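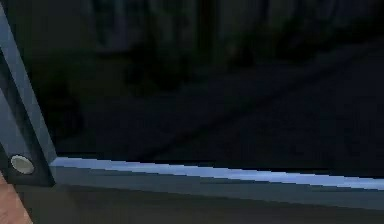
Corner of the frame in the simulation. One bolt showing, plenty of budget behind it.

Good morning all! A few of you asked how we're getting on with planning the new robot cell for the Zadstead shop, so let me put the kettle on and ramble a bit. 9 Aug 2019 and we still haven't ordered the arm, and I'm perfectly happy about that.

We started with the frame – the dull part, I know. Last time I bought the arm first and the stand second, and the stand ate money I'd promised to the gripper. So this year we're modeling everything before a single purchase order goes out.

Two quotes in so far. Mellor will build the frame for $1000 and wants 36 days. Brokatska came in higher, but they include the mounting plates and delivery, and once I'd added those to the Mellor number the gap got very small indeed.

Please, please ask about the plates. They're their own line on a lot of quotes (I missed it the first time I read this one, and I had my good glasses on).

Somebody wanted to know about software. We're trying Zello for the cell layout, 12 months on one seat, and I've put the renewal into next year's budget already so it can't sneak up on me in December.

Spares! I set aside up to $202 for bolts, brackets and the little bits you always end up driving across town for. My boss thought that was fussy, but she signed it, bless her.

Still to settle: floor anchors, guarding, and whether we rent a lift for install day or borrow one from next door. If you've bought guarding lately I'd love to hear what you paid – even a ballpark would help me before I call them back on Monday.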